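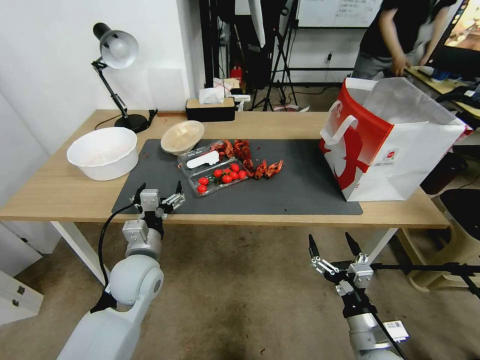 Progress report: gripper comparison, second period
Prepared by Tímea Hegyi for Primen
Dec 16, 2025

Work since July has gone into comparing 2 fingertip sets, Esteves and Loltari, on the two-arm setup at Nemholm. Both sets go on the same parallel grippers and run with the same controller settings. We finished 323 trials in the period. The remaining 66 move to the next one.

Tasks

The table layout was kept close to what we agreed in the plan: a shopping bag at the right end of the desk, bowls at the left, and an open clear plastic container on the mat. Food items stay in the set, cooked crayfish and small tomatoes included. Reaching into the bag is the slowest task. The paper sides give way on contact, and the force reading is too noisy to tell paper from a light object. We now limit closing speed once the fingers are below the bag's rim.

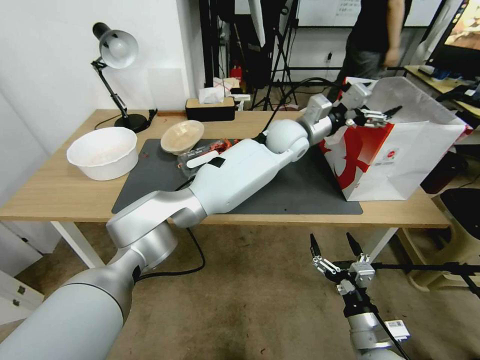
Results so far

Esteves tips hold the tomatoes at lower force and mark fewer of them. Loltari tips do better on crayfish, where the shell is uneven, and on thin plastic edges. We had 18 stops for cable strain on the arms and have rerouted the gripper cables twice. The second routing is still under test.

Next period

Complete the remaining trials, repeat the bag task at the lower closing speed, and send Primen the full force logs. No change to the budget is requested.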